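Home | Kitchen | Laundry | Shed & Workshop | At Work | Ask Us

Living with a robot on the next bench: workshop tips from the teardown room

December 4, 2019

Our room at Floltura takes old office computers to bits so the useful parts can go round again. For most of my working life this was done with a screwdriver, a radio and bad language. Then the arms came, and we still have the radio. What follows is what I've learned, much of it handy for anyone with a dead PC in the spare room and no arm to help.
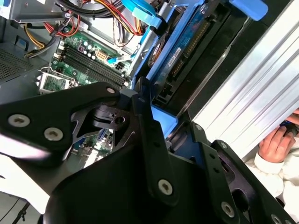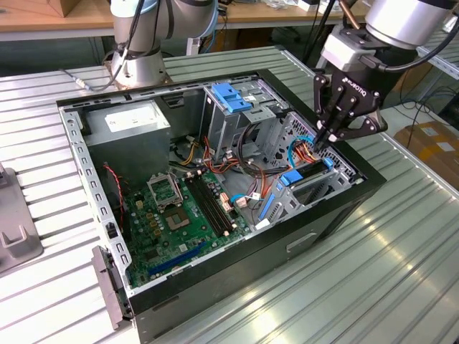 The first thing that changes is who gets the boring end. At the Grolton site they let the machines choose, in effect, by giving people whatever the arms dropped, and the mood in the tea room was what you'd expect. We did it the other way about and listed the jobs we hated before anyone wrote a line of program. Reaching into a case past a tangle of red, yellow, orange and black power cables was near the top, as my knuckles will confirm. Lay the tower on its side with the open face up, whether it's you or the gripper going in. Gravity then holds the bits where you left them, and you can see down between the drive bays and the board without wearing a torch on your head.

Sort the cables before you pull anything. Colour is a help but don't trust it for everything. Tuck the long bundles back over the power supply and deal with the thin data cables first, by the plug and never by the wire. An arm taught to grab any old loop will do so all day with great dignity, and you will be the one sorting out the torn ends.

Mind the processor socket. If the chip is out and the pins are showing, keep fingers, sleeves and crumbs away from it. We used to eat biscuits at the bench. I put this down to the management of the time, which was me.

Plastic catches want a push in the right direction and sulk if they get any other. Try each one by hand before you ask a machine to do it. Half of what gets called programming in our room is a person muttering "no, towards you" at a drive cage until they work out what their own thumb has been doing for years. It's oddly humbling to have a thumb that knows more than you do.

Screws: egg boxes. We were sold a magnetic tray system by a firm called Cillano, and it's very handsome, and we keep the teabags in it. One hollow for each sort of screw, lid shut when you walk off. Write on the lid in pencil.

Agree who says stop. On our bench anybody can halt the arm, for any reason, including "I didn't like the look of it", and there's no form to fill in after. In the first fortnight it was stopped a great deal. Fine. People who can stop a thing get used to it a good deal quicker than people who have to put up with it.

Give your hands a rest even though the arm doesn't need one. Its pace is steady, which sounds restful until you've kept up with it since eight. We take 10 minutes every couple of hours and swap ends of the bench when we come back. The software people wanted the breaks shorter. They were invited to spend a morning on the bench, and the subject has not come up again.

Don't let anyone tell you the skill has gone. Mine has moved, mostly from wrist to head, and I now spend my days deciding which cases are too bent, too sticky or too strange to go through. There was one in December, on what we call the Sakamoto job (282 towers, all from the same offices), with a family of spiders behind the fan. That one I did by hand, outside.

For dust, use a soft paintbrush, an inch wide, and wash it on its own. Not with the tea towels.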